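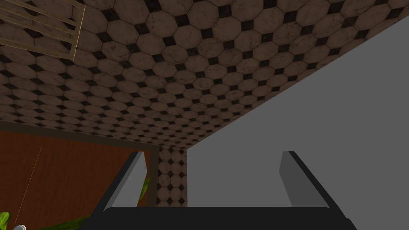
Simulation group: where we are in July

The robotics club's simulation group has moved on from the empty test room. Josée Turcotte and Shahab Akbari are now building the course for the Akside student challenge, and the practice arm runs in it every evening from 6 p.m. on the lab machines at Kennedy. So far the team has logged 246 practice runs, 57 of them with the new controller code.

Most of the work this month has gone into the wrist view. The rules say the arm has to find its way using that view alone, so first-year members have been learning how different a room looks when the only thing you can count on seeing is your own two fingers. Dalibor Holub wrote a short guide to reading it, and printed copies are on the shelf by the door.

The octagon tile is staying. It repeats, and the matching code still confuses one patch with another -- Shahab is working on that. Plain gray surfaces are a separate problem, as there is nothing on them to match at all. If you have ideas, bring them to the code review.

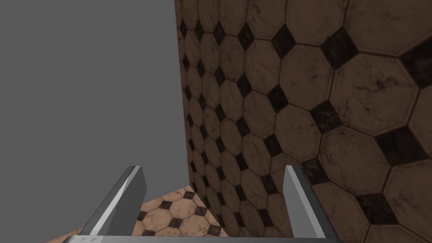 Help wanted

We need two more people to label saved views before the first round. No programming is required. Chantal Landry will show you the labeling tool, and a batch takes 42 minutes once you know the keys. Sign up on the sheet in room 519 or talk to Chantal after the club meeting.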